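Gallery: the white board and blue parts

Cleverdale Board Shop
Posted Tuesday, August 16, 2022

The white board is the largest of the peg and ring boards we make at Cleverdale. The notes cover the board, the parts that go on it and how we look after them.

The board is flat and rectangular and is used lying down. It is heavy enough to stay where you put it on most tables, but on a very smooth top we lay a thin rubber mat under it. We settled on white after trying a gray one, which made the smaller pins hard to find. The blue came from the first batch of rings and we have kept it for the rings and many of the pegs.

White plates sit on the board and can be moved. The first version had everything fixed in place, and people learned the layout in an afternoon and lost interest. With loose plates the same parts give a new arrangement each time. Put the plates down first and add the pegs afterward.

A dark table is the best surface to set it up on. White plates show up well against it if one slides off, and there is less glare than on a pale top. We also hang a dark curtain behind the table. 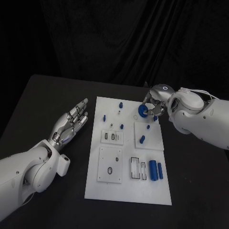
The rings are the parts people reach for first. They are thick, with a hole through the middle, and they can be picked up from any side. Setting one down exactly where it belongs takes more care than picking it up. If a ring lands crooked on a peg, lift it all the way off and start again. Pushing it down at an angle scuffs the inside of the hole, and after a while it starts to catch.

Pegs come in short and long lengths. The short ones are easy to place but give you very little to aim for when a ring goes over them. Long ones lean if they are not pushed fully into the board. Press down with the thumb, then try to wiggle the top. It should not move.

Metal pins are the smallest parts in the set and the ones we replace most often. They roll. Keep them in a lidded tin until the plates and pegs are in position, and count them back into the tin before you fold up the table.

Cleaning is done with a damp cloth and a drop of dish soap. Do not soak the board. Rings and pegs can go into a bowl of warm water together, but dry the rings well on the inside or they stick when they are stacked. The metal pins only need wiping. Pencil marks come off the white surface with an ordinary eraser.

For storage we stand the board on its long edge between two pieces of cardboard. The rings go on a length of cord, knotted at both ends. Plates are stacked with a sheet of paper between each pair. Last December we kept a board flat under a pile of other boxes and it came out with a slight bow, which took nearly 20 days under weights to come out.

Spare parts

Full set: 57 loose parts, not counting the board.
Rings: sold in packs of 2, blue only.
Pegs: sold singly, short or long.
Pins: sold by the tin, 75 to a tin.
Plates: made to order, white only.

The older Wostov board uses a narrower peg, and its rings will not fit over ours. Hegazy pegs fit the holes but stand a little loose. A turn of paper tape around the bottom fixes that. We have not tried the Moter parts on this board and cannot say whether they fit.

When ordering spares, tell us whether your board has square or rounded corners. The square ones are from the first run and have slightly smaller holes.

Next gallery: sorting trays
Previous gallery: small boards and travel boards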